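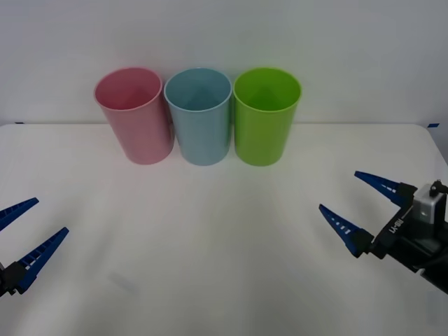
El taller compartido Trirkgate presenta en junio de 2018 su primer puesto de trabajo con dos brazos robóticos, construido completamente por sus miembros. El proyecto lleva el nombre Flistus y ocupa una mesa al fondo del local. Los dos brazos entran desde los lados, cada uno con una pinza de dos dedos de plástico azul oscuro, y trabajan con objetos de la casa: por el momento, vasos de plástico de color rosa, azul claro y verde, puestos en fila contra la pared. La tarea que el grupo ha elegido para comenzar es meter un vaso dentro de otro, con un brazo que sujeta y otro que coloca.

Flistus nació como una construcción doméstica. Marlene Schwerdtfeger montó el primer brazo en la cocina de su piso, y el segundo se hizo ya en Trirkgate, donde Malte Kohlhase se ocupó de la electrónica y Silvia Šimko del programa de control. Los dedos son ya la quinta versión. Las anteriores eran macizas y pesaban demasiado para los motores pequeños; las actuales tienen aberturas a lo largo y se pueden cambiar con 2 tornillos.

El coste total del material ha sido de 2.000 euros, sin contar las herramientas, que pertenecen al taller. Una parte de las piezas mecánicas viene de la tienda Hamann, que las vendió al grupo con un descuento del 30 por ciento. El resto se compró de segunda mano o se fabricó en el mismo local.

«Queríamos una máquina que una persona pueda reparar en su casa en una tarde», explica Marlene Schwerdtfeger. «Los vasos parecen un trabajo fácil, pero son ligeros y están muy juntos. Si el dedo entra con un poco de ángulo, se mueven los tres.»

Según Silvia Šimko, la parte más lenta ha sido poner de acuerdo los dos brazos. «Cada uno funcionaba bien solo. Juntos se esperaban el uno al otro y no hacía nada ninguno – esto nos costó casi toda la primavera.»

Los planos de los dedos y la lista de materiales están a disposición de los miembros en el archivador del taller. El grupo prepara una versión para publicar, con instrucciones de montaje en español y en alemán, que estará lista en agosto. La traducción la revisa Henrike Haberkorn.

Las personas interesadas en ver el puesto en funcionamiento pueden pedir una visita. Los grupos son de 5 personas como máximo, por el espacio alrededor de la mesa, y la entrada es gratuita.

Contacto de prensa: Edeltraud Brinkmann, taller compartido Trirkgate.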